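Memon clothes hanger, white plastic
Sold by Tarham Home Goods

Home > Laundry > Hangers > Shirts and blouses

Item no. 2645
In stock, ships from our warehouse in 2 working days

We keep this hanger in our shop already for many years and it is still the one that customers ask for again. It is a simple white plastic hanger with a tall hook, made for shirts, blouses and thin jackets. The tall hook helps when the collar is stiff or buttoned, as you have more space between the fabric and the rail.
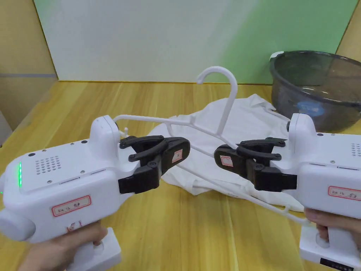
Memon hanger in white, over a white shirt on the table.

What is in the pack

One pack has 80 hangers, all in the same white. They come stacked in a carton with paper between the layers. If you need a smaller quantity, please write to Dalva Guerra in our sales office and she will tell you if we have an open carton. For laundries and guest houses we also offer the pallet of 792 hangers, with the price on request.

For washing day

Many of our customers buy this hanger to dry shirts after washing by hand. White plastic does not leave rust marks on the shoulders, which was the usual complaint with the old wire type. Squeeze the water out gently, do not twist the shirt, and let it rest a few minutes before you hang it. Cotton will have many creases at this point and you can smooth most of them with your palm on a flat table. 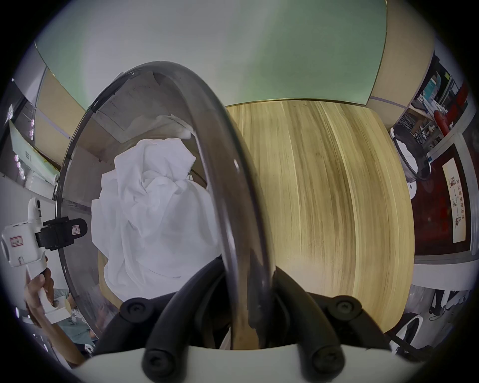
For the rail we recommend to leave a hand of distance between two shirts. When they touch, the sleeves stay damp for much longer, and in August this can be a problem in a closed room. The hanger can stay outside during the day but please bring it in afterwards. Strong sun over many months makes every white plastic a little yellow, and we do not accept this as a reason for return.

How to put the shirt on the hanger 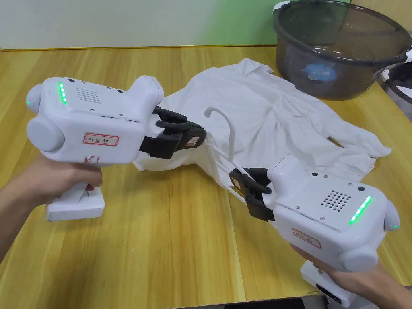 Text: Raíssa Miranda, Tarham product pages

Lay the shirt on the table and open the top buttons. Put one arm of the hanger inside, then move the fabric over the other arm. Please do not pull a tight collar over the hook – enter from the bottom of the shirt if the neck is small. After this close the first button again, so the shirt does not slide to one side.

Basins

The hanger goes well with the Flomeck basin, which we list on a separate page. Two basins are better than one if you have the place for it, one for washing and the other for the pieces that wait.
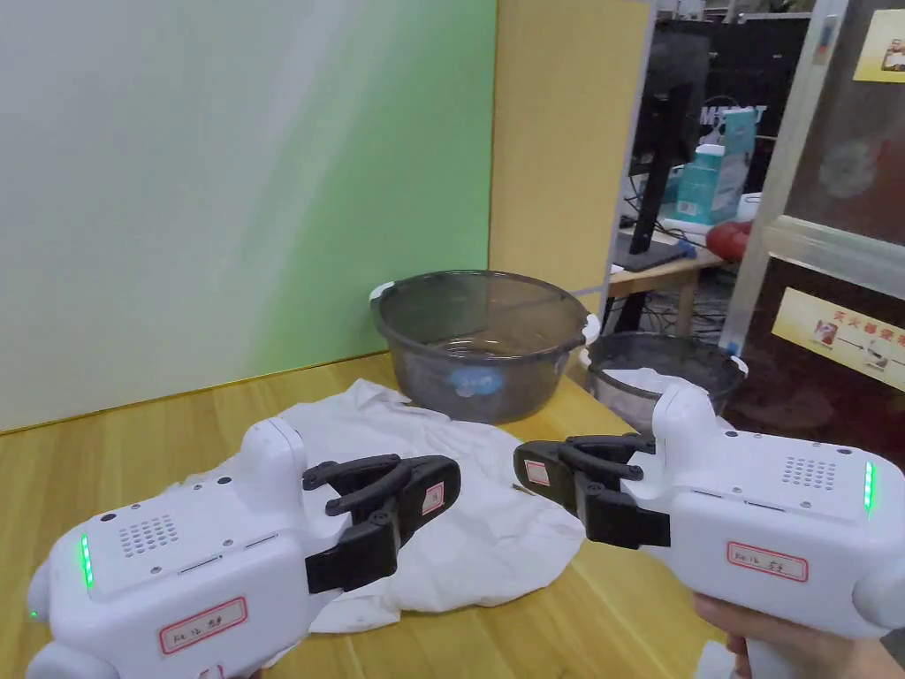 Rinse until the water stays clear. Soap that remains in the collar becomes stiff when it dries, and then people think the hanger has deformed the shirt.

Care of the hanger

Wipe with a soft cloth and mild soap. Do not use in the dryer or near a heater.

Returns

Unopened cartons can be returned to us. For broken pieces send a photo to Marcelino Fontes and he will arrange the replacement.

Related items
Flomeck basin
Gokine clothes pegs
Memon trouser hanger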